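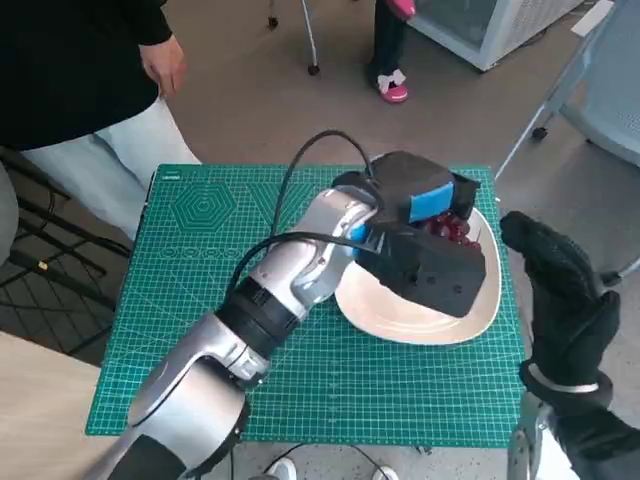
Section 4: Swapping and Comparing Grippers

OK, so by now you've got both arms bolted down and the Statonov controller is talking to them. (If it isn't, go back to Section 3 and check the termination switch. I've skipped it twice myself.) This section covers putting the Amo two-jaw gripper on one arm, leaving the five-finger hand on the other, and running the same soft-object test on each so you can compare them fairly.

I wrote this for firmware 2.1 and I last went through every step on 2019-09-08. Menus may have moved a bit if you're on something newer.

What you'll need

The Amo gripper with its pads already glued in
Two cables, power and data, in the long length
A 3 mm hex key
A cutting mat with a printed grid
A shallow plate
A bunch of grapes, the firmer the better

CAUTION: Power off the arm at the controller before you unplug anything at the wrist. The e-stop cuts the motors but leaves the wrist connector live!

4.1 Mounting the gripper

1. Drive the arm to the Service pose and wait for the controller to report Idle.

2. Switch off arm power. Hold the forearm with your free hand, since it will sag a little when the brakes settle.

3. Line up the notch on the gripper plate with the mark on the wrist. It goes on one way only, so if you're pushing hard, stop and turn it.

4. Put in all four screws finger tight first, then go around in a cross pattern with the hex key. Snug is plenty. The body is printed plastic and I have cracked one (my own fault, I was in a hurry).

5. Plug in the cables. Leave a generous loop over the forearm on the power side and a lower, flatter curve on the data side.

Note: I used to tape both cables down tight to the arm because it looked so much nicer. Then the wrist rolled and pulled the data plug clean out. Loops are ugly and they work.

6. Power up, open Tools, pick "Amo 2-jaw" and press Load. The jaws will open and close once, so keep your fingers out of there.

4.2 Setting the zero

1. Lay the mat square to the table and tape down two opposite corners.

2. Jog the closed jaws down over a grid crossing near the middle of the mat. Go to Slow mode for the last inch.

3. Stop when a sheet of printer paper just drags between the jaws and the mat. Press Set Z.

4. Raise the arm, move to a second crossing, and come down again. If the paper drags the same way, you're done. If it slides free, your table isn't level, and you'll want to shim a leg and start over.

Each tool keeps its own zero, so do this again for the five-finger hand, using the tip of the index finger. Take off any glove you won't be testing with. The black grip glove adds enough thickness to matter, and I forgot that for most of July.

4.3 The grape test

I've tried sponges, eggs and little bags of rice, and I keep coming back to grapes. They roll, they bruise, and they hide behind each other, which gives the jaws a real workout.

1. Put the bunch on the plate, toward one side, and set the plate where both arms can reach it.

2. Park the arm you aren't testing. Raised, out to its own side, fingers curled is what I use for the hand.

3. Set the force limit to 2 on the controller's scale. Please don't start higher unless you like cleaning juice out of a hinge.

4. Bring the open jaws down over the grapes, close slowly, lift a few inches, hold, and set them back down.

5. Check the fruit for splits, write down the result, and repeat until you have 21 lifts. Then park that arm and do the same with the other one.

CAUTION: Watch the plate rim. The jaws are chunky, and at a steep wrist angle the lower part can catch the edge before it ever gets to the fruit.

4.4 Reading the log

The Tondau viewer plots motor current against time for every lift. My two-jaw runs peaked at some 1,661 counts on a clean grab. Anything over 2,000 usually means the jaws hit something hard, so look at the plate first.

The five-finger hand logs each finger on its own line, so you can't just lay one plot over the other. Use the Olaniyan export script (it's in the extras folder) to add the fingers together before you compare.

If the two-jaw plot looks jagged when the arm is holding still, reseat the data plug and run 4.1 step 6 again.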